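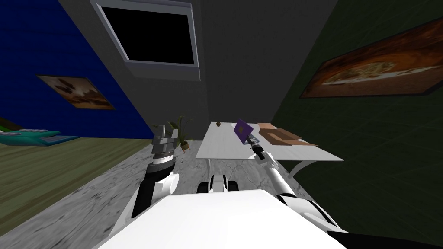
Can we see a two-arm work cell run before we order one?

Demonstrations are held on the open day and by request, in simulation first and then on hardware if the request calls for it.

Mostard Bench Series
Demonstration and open day information
Page updated Mar 13, 2026

Overview

The Mostard is a two-arm mobile unit for light tabletop work: picking up, placing, opening, closing and packing small goods. Each arm carries a two-finger gripper. The torso has a flat upper surface and rides on a wheeled base. The unit is supplied by Bravthorpe together with the Zernley simulation package, and the two are quoted on one line. Zernley can be licensed without the hardware. The hardware is not sold without Zernley.

This page covers what is run at a demonstration, what visitors may ask for, and what the results can and cannot be used for. Mechanical drawings and electrical data are in the installation manual, which is sent with every quotation.

What is run

The standard demonstration uses the Zernley room set. It is a furnished room with a white table, a plant on the floor, pictures on the walls and two kinds of flooring. The walls are different colors, which helps when checking the viewpoint against the room plan. The task items are a small laptop and an open cardboard box, both on the table.

The demonstration is given in three parts:

Part 1. Reach. Both arms are moved through their working range over and around the table. Visitors may call for a stop at any point and ask for joint positions to be read out.

Part 2. Grasp and lift. The operator starts a run in which one arm takes hold of an item at the table. The grip point is chosen by the control program. It can be overridden from the console, and on request the operator will enter a poor grip point so that visitors can see how the program reports it.

Part 3. Transfer. The run is repeated with the box as the target. Item start positions are shifted between runs. The size of the shift is set in the Collet task file and is shown on the console before the run begins.

A session consists of 100 runs. Most of these are processed without display. Visitors watch as many as they wish at normal speed and receive the log for the full set.

Viewpoint

The display defaults to the onboard view, taken over the torso with an arm on either side. Walls and floor look strongly tilted in this view. The tilt belongs to the mounting angle and is left uncorrected, so that the picture on the console matches what the control program receives. A level room view can be switched on from the display menu. It is for the audience only and is not passed to the program.
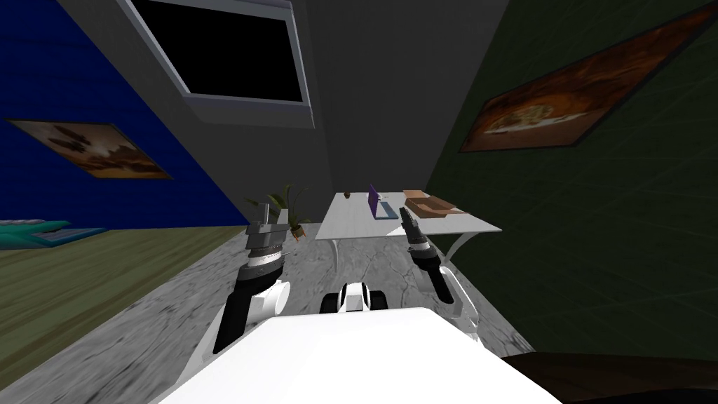 Items on the table are defined in the Collet task file by outline, mass and surface friction. Hinged items have one further entry for the hinge. A visitor who wants to see an item of a particular size should send the outer dimensions and the weight ahead of the session. Simple shapes can be added on the day. Anything with a hinge, a lid or a cable takes longer and should be agreed in November for the spring sessions.

Arm use

Either arm can be assigned to the task. The unassigned arm may be parked, held in a set pose, or left under program control. The standard demonstration holds it in a set pose clear of the table. Two-arm tasks, such as steadying a box while loading it, are available under the extended session and are not part of the standard one.

Console data

The following values are shown during a run and written to the log:

Joint position, each axis
Gripper opening
Gripper force, commanded and calculated
Item position and rotation
Contact events, with time
Run outcome as scored by the task file

Gripper force in simulation is a calculated value. It depends on the friction entry for the item and should not be carried over to a hardware setting without a bench check. Bravthorpe supplies a test block for this with each unit. The procedure is in section 3 of the manual.

Scoring

A run is scored as complete when the item is inside the target area and the gripper has opened and cleared it. Contact between the arm and the table is logged as an event and does not by itself fail the run, unless the force limit in the task file is exceeded. The limit can be changed before a session and is fixed during it.

At the last open day the standard session was run 3 times, for a total of 300 runs. Of these, 286 were scored as complete. The remainder were mostly released early, with the item partly over the edge of the target area. Logs for all sessions are available to anyone with a current quotation, including the runs that failed.

These figures apply to the standard room set and the standard items. They are not a rating for the unit and are not quoted in the warranty.

Hardware sessions

A hardware session uses the same task file on a physical table of the same height. The room itself is not reproduced. Visitors stand behind the floor line while the arms are enabled, and the operator holds the stop control. Items brought by visitors are accepted if they are dry, have no sharp edges and are below the gripper limit given on the data sheet. Batteries must be removed from electronic items.

Allow some time between the simulation and hardware parts. The unit is homed and the grippers are checked before each session, and this is not shortened when the schedule is tight.

What to bring

A list of the items you intend to handle, with dimensions. Table height at your site. Door widths on the route to the work area. Details of the floor, if it changes from one surface to another along the route, including the height of any strip at the join.

Ordering references

MB-S Standard unit with Zernley license
MB-X Standard unit with extended two-arm task set
ZR-1 Zernley license, room set and standard items only
CT-F Collet task file editor, single seat

Recorded runs can be exported from Zernley in the onboard view, the room view or both. Export is included with MB-S and MB-X. With ZR-1 it is an added item and must be named on the order.

To request a session, use the contact form and enter the ordering reference you are considering. State whether you want simulation only or simulation followed by hardware. A confirmation with the session outline and a copy of the standard task file is sent in reply.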